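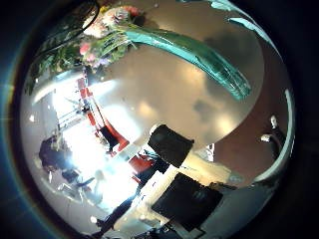 Wrist view during the flower task, with strong glare on the left and the gripper pads low in the centre.

Skimeo wrist camera kit with the Henao training recipe: review

Skimeo is a fisheye wrist camera sold by Flitix together with a licence for Henao, a method for training grasping policies from short demonstrations. We used both at the Tutside lab from January onwards, mainly for handling artificial flowers. Stems bend, petals hide the grasp point and the material moves when touched, so the task punishes a policy that has only learned rigid shapes.

Mounting and calibration

The bracket fits a standard tool flange with four screws. Calibration uses a printed board and took 12 minutes on the first attempt. The lens model supplied is adequate near the centre and poor towards the rim, where straight edges remain visibly bent after correction. Henao trains on the uncorrected circle, so this matters only if the same stream is used for measurement. The cable exits on the wrong side for a left-hand dress pack.

Collecting the data

The manual asks for up to 800 demonstrations per task. We stopped at 200 and saw little change in the validation error over the last quarter of them. Each demonstration is trimmed automatically at gripper closure — a sensible default, although it discards the retreat motion, and that has to be switched back on for placing tasks.

Exposure is the weak point. Automatic gain reacts slowly when the wrist turns towards a bright area, and detail in pale regions is lost. Locking the gain helps with the highlights at the cost of noise in the shadows. In the view below, the leaves and the pink flower keep their colour well enough, while the area between the bouquet and the white panelled wall is washed out.

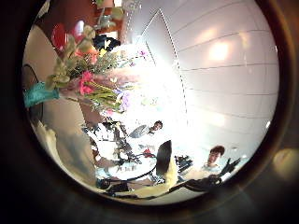
Results

With locked gain, the policy picked a single stem in 11 of 12 trials. The failure was a double grasp: two stems crossed close to the fingers and both were lifted. We have not tested fresh flowers, or more than one lighting arrangement, and the trial set is too small to support a success rate.

The wide view is useful for approach. Turning off the outer ring of the image made the policy slower to find the bouquet from a distant start pose, with no clear effect on the grasp itself.

Verdict

Good value for a lab that already has an arm and a stable lighting set-up. The camera needs faster gain control and the documentation needs a section on cable routing. Henao is the stronger half of the package, and Flitix also sells it separately for other fisheye cameras.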